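April 20, 2026

Sourdough starter log, continued. Jar A (the Boklow rye) doubled overnight again and pushed its lid off. Jar B (Vasseur white) did what Jar B does, namely sit there smelling of nail polish. I have now spent more time on Jar B than on my taxes.

Fed both at 1:1:1 by weight. The small scale drifts by 2 grams if you lean on the bench, so don't lean on the bench. Water is from the Kutine filter, cartridge changed at 830 liters, a bit past what the box recommends. pH strips say 4 for A and "somewhere in the yellows" for B. We need better strips or better eyes.

Tried proofing the test loaf in a closed cabinet with a mug of hot water. Rise was fine for the first hour, then it got a skin on it like old paint. Next time cover the dough.
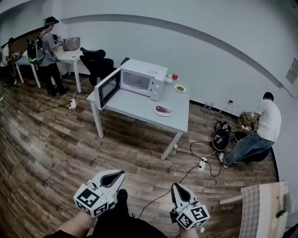
Note added under this entry by Sernstead: B is hungry, that's all, and feeding it once a day at room temperature is starving it politely. Go to twice a day, swap a third of the flour for whole wheat, and quit opening the lid to check.

Fine. Twice a day it is, though I reserve the right to open the lid.

Flour left: one bag of rye, 3000 g, and a half bag of white that someone closed with a binder clip. Order more before May. Also the rubber band on Jar A has perished, so the level mark is now a strip of tape, and the tape is crooked. Read it from the left side.

Next feeding after dinner. Bake A tomorrow, leave B alone until it bubbles.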